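Getting Through the Ironing Pile Without Losing Your Evening

September 19, 2018

I used to save the ironing for one long, miserable stretch, and by the fourth shirt I was cross with everybody. These days I do it in small batches, straight from the line or the dryer, while the cloth still has a little damp left in it. If yours has gone bone dry, sprinkle it with water, roll it up like a sleeping bag and leave it for ten minutes or so. My grandmother did this with a soda bottle with holes punched in the cap, and I have yet to buy anything that works better!

Start with the coolest fabrics and work your way up. An iron heats quickly but takes ages to cool down, and I have a scorched blouse from my Oda days to prove it. (The Oda was my first iron. It had two settings, off and furious.)
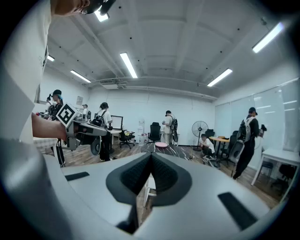
Collars come first, always, and on the underside before the top. Work from the points in toward the middle so any little pucker ends up at the back of the neck. Then the yoke, the cuffs, the sleeves, and the body last of all. A white shirt like the one at the left of the photo is all broad cloth when you stand close to it, so I give the big panels long, slow strokes and save the fussing for around the buttons.

For starch, I mix one tablespoon of cornstarch into 500 ml of cold water — shake it well, and shake it again each time you spray, or it settles and you get flakes. It keeps a few days in the fridge. I label the bottle now, after an unfortunate business with a salad.

Hang everything up and let it cool before you wear it or close it in the closet. Warm cotton creases if you so much as look at it. I bought a Tesarard folding rack for the hallway last October, $69 and worth it, and it holds a week of shirts with room left over for the pillowcases.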